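Bench and Kitchen Station Safety Checklist, Two-Arm Dish Handling Project
Drikeck Student Robotics Club, revision for December 2025 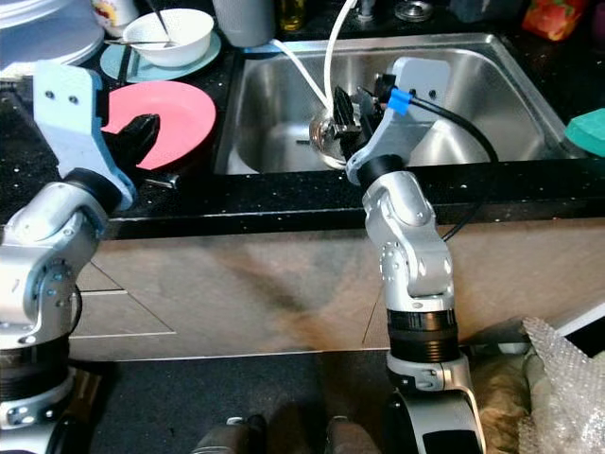
Station K, both arms over the counter. Right gripper in the basin near the drain fitting, left gripper at the pink plate.

Inspector: Nhàn Phùng
Project team: Tarham (arms and mounts), Mạc (software and teleoperation)
Station status: Conditional. Supervised runs only until items 2.4, 3.3 and 5.2 are closed.

Marks used: OK = meets the club rule. C = acceptable with comment. X = must be fixed before unsupervised operation. N/A = does not apply to this station.

Section 1. Paperwork and people

1.1 Risk assessment on file, signed by the team lead: OK
1.2 All operators have completed the arm induction: C
Two Mạc members joined after the last induction. They may watch and log. They may not hold the enable switch.
1.3 Second person present whenever the arms are powered: OK
1.4 Run log kept and legible: C
Entries exist for every session. Start and stop times are missing on several. Runs 22 through 30 have no operator initials. Fill these in from the software log while it still exists; the controller keeps only the last 1000 events.

Section 2. Arms, joints and mounts

2.1 Joint housings free of cracks and dents: OK
2.2 Casing screws present and seated: OK
Checked by hand with a driver on both arms, power off. One screw on the left arm, second housing from the shoulder, took a quarter turn. Marked with a paint dot. Look at it again at the next inspection.
2.3 Gripper mounts secure, no play: OK
The left mount is the pale blue part and the right is the light gray one. They come from different print batches. Record the batch in the parts sheet so that a failure in one can be traced.
2.4 Mount inserts torqued to the Tarham build note: X
The build note gives a value for the gray mount only. Tarham to add the blue one, then both get checked with the same wrench.
2.5 Finger pads intact and evenly worn: C
Right pads show more wear at the tips. Still within limits. Replace as a pair.
2.6 Joint limits set in software and confirmed by slow jog: OK
Base joint stops at 359 degrees in the configuration file. The club rule asks for a smaller range wherever a cable runs outside the casing, and the station profile applies one. Load the station profile, never the default.

Section 3. Cables

3.1 External cables routed clear of pinch points: C
The loop along the left arm is acceptable at working poses. With the elbow fully folded it gets close to the next housing. Keep the folded pose out of recorded paths.
3.2 Strain relief at the gripper connector: OK
Pull test by hand, both sides.
3.3 Cable jackets intact, no temporary repairs: X
Blue tape on the right gripper cable. Remove it, inspect the jacket underneath, and replace the cable if there is any damage. If the jacket is sound, fit a proper sleeve. Tape alone will not be passed a second time.
3.4 No cable hanging where it can be caught by the other arm: C
The right gripper cable curves down over the counter edge. The left arm can reach that space during a handover. Add a clip on the lower part of the right arm and confirm full travel afterward.

Section 4. Sink and water

4.1 Water supply to the basin shut off for all powered runs: OK
Valve handle tagged. The tag stays on until the station is stripped down.
4.2 White hoses secured so they cannot be hooked by a finger: C
Both hoses drop into the basin and come together near the drain fitting, inside the right gripper's work area. Tie them back for any run that does not need them. For drain-fitting runs they may stay, with the speed cap in 6.3 applied.
4.3 Grippers rated for wet work: N/A
They are not rated. The station is dry use only. If a sponge or dish is damp, it does not go into a run.
4.4 Basin free of loose items before homing: OK
4.5 Drain plug location agreed and logged: C
It is kept on the counter behind the back rim. Put this in the setup sheet. The perception code treats it as an obstacle only when it is in the listed position.
4.6 Power strips and supplies kept off the counter: OK

Section 5. Counter and dishware

5.1 Only listed objects within reach: C
The list covers plates, bowl, saucer, spoon, cup and sponge. The small amber glass bottle at the back is not on it. Neither is the red and orange package behind the sink. Add them to the list with a mass and a grip rule, or move them to the shelf.
5.2 Breakable items approved for contact: X
No approval on file for any glass. Dishware was approved in February for the left arm only. Extend the approval or restrict the right arm to metal parts and the sponge.
5.3 Stacked items stable under a light push: OK
The plate stack at the left end held. Do not build it higher.
5.4 Utensils placed so that a missed grasp cannot flip them: C
A spoon standing in a bowl acts as a lever. Acceptable when the bowl is the background and the task is elsewhere. If the bowl is the target, take the spoon out first.
5.5 Items kept back from the front lip: C
There is a small metal object near the lip, just below the pink plate. Move it back a hand's width. Anything that falls from there lands between the arms and the cabinet, where people are tempted to reach.
5.6 Eye protection worn when ceramics or glass are handled: OK

Section 6. Software and stop functions

6.1 Emergency stop tested today, both arms: OK
Tested from rest and from slow motion. Both arms held position.
6.2 Enable switch releases on both light and hard grip: OK
6.3 Speed cap active in the basin area: OK
The cap is a zone setting in the Stidon controller profile. It is lost if the profile is reloaded mid-session. Check the zone indicator after every reload and initial the log.
6.4 Arm-to-arm collision check enabled: C
Enabled, but the model still uses the gray mount geometry on both sides. Mạc to measure the blue mount and update the model. Until then keep 5 cm extra clearance in any path where the grippers pass each other.
6.5 Gripper force limit set for the object class in use: OK
6.6 Behavior on lost connection: OK
Arms stop and hold. Fingers keep their last position, so a held object stays held. Approach from the side and support the object before opening.

Section 7. Floor and surroundings

7.1 Floor clear within the marked operator area: X
Bubble wrap and a white box at the right side. Remove both. Corrected during the inspection and changed to OK, but packing material has been written up at this station before.
7.2 Base fixed, no rocking under full reach: OK
7.3 Cabinet doors closed and kept closed during runs: OK
7.4 Lighting adequate at the basin: C
Strong diagonal shadows on the cabinet front, and reflections on the basin walls. Not a safety fault. Operators working from the camera view alone should expect to misjudge depth near the steel. Do the first approach of each session with a spotter.
7.5 First aid kit and cut-resistant gloves within reach: OK

Open actions

2.4 Torque value for blue mount. Tarham. Before next unsupervised run.
3.3 Tape off, jacket inspected, sleeve or new cable. Tarham. Same.
3.4 Cable clip, right arm. Tarham. Next build session.
5.1 Object list updated. Mạc.
5.2 Dishware and glass approval. Team lead, with inspector's signature.
6.4 Collision model for blue mount. Mạc.
1.4 Missing initials in run log. Whoever ran them.

Reinspection covers the X items first. Bring the parts sheet and the current station profile on paper. Signed N. Phùng, club safety officer.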